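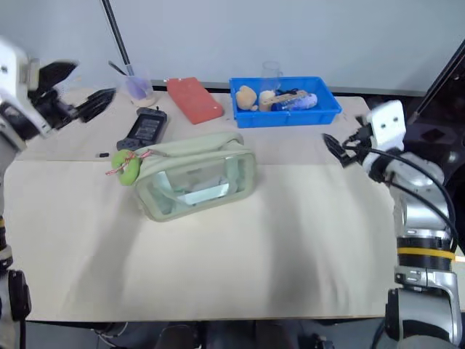
Liis Strazds said she nearly didn't apply last time, as she assumed a bookbinding workshop would want people who had already made books. She had repaired one cookbook with packing tape. She got in, and she has since rebound most of a shelf of her grandmother's hymnals.

So, to save others the same worry: no experience is needed. Grekent is looking for participants for its spring course in basic book repair, held at our Akham workshop. We have places for 30 people, split into 2 groups. One group meets in the mornings at 9:30 and the other in the evenings at 6:00. Please tell us which you prefer, and whether you could manage the other.

The course starts in March and runs for eight weeks. You will learn to clean pages, mend tears with Japanese paper, tighten loose hinges, sew a single section, and put a cloth spine on a hardcover. Esben Vídalín teaches both groups. Thread, paste, board and cloth are provided. Bring an apron and one or two books of your own that need work. Please don't bring anything rare or valuable — these will be your first repairs.

After the course, we ask each participant to give four sessions to the Hellström collection, a set of 374 school readers left to us in poor condition. The work is simple and you will be shown what to do. If you can't commit to those sessions, please wait for the paid weekend classes in the fall.

There is no fee. You must be 18 or older and able to sit at a bench for two hours with a break. The workshop is on the ground floor, with parking behind the building. Coffee is in the hallway, and it stays in the hallway.

To apply, send us a short letter with your name, phone number, preferred group and a few lines on what you would like to repair. Mark it "Book repair" and mail it or drop it in the box by the front door. Applications close at the end of February, and we will call everyone either way.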